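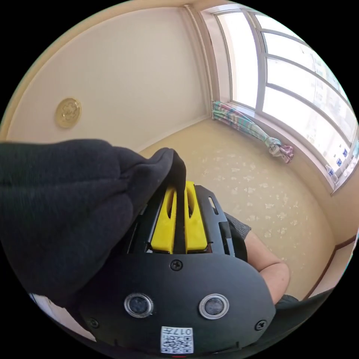 Read the Posting Twice Before You Apply

November — by Roxana Tudose

Hollholm is hiring again, and the new careers page wants you to know it. "Grow without limits," says the banner. I went through all 58 openings on it last week, and I have my doubts.

Start with the dates. 30 of the 58 were up in the spring, word for word, down to the same typo in "competitive." Maybe those jobs are hard to fill. Maybe they were never really open. Hollholm's recruiting office told me the listings are "refreshed regularly," and I'm still not sure what that means.

Then there's pay. Most of the postings say "attractive package" and stop there. Geert Declercq, who left the Gakum plant for a Hollholm lab job, asked for a number at his first interview and got one at his third. It was lower than what he was already making. He had used up two vacation days by then.

The page also promises a mentor for every new hire. I'd ask who it is, and whether that person knows yet.

Some of these may be perfectly good jobs — the night shift quality posts list hours, pay grade and a manager's name, and I wish the rest did. If you apply, save a copy of the posting first. They do change.

Got an offer letter that didn't match the ad? Send it to me and I'll leave your name off.

Recent items
Kristof Dewulf on noncompete clauses
What "hybrid" meant at Ó Dubhghaill
Letters: Els Van Wijk replies

Contact the editor | Copyright, all rights reserved | Back to top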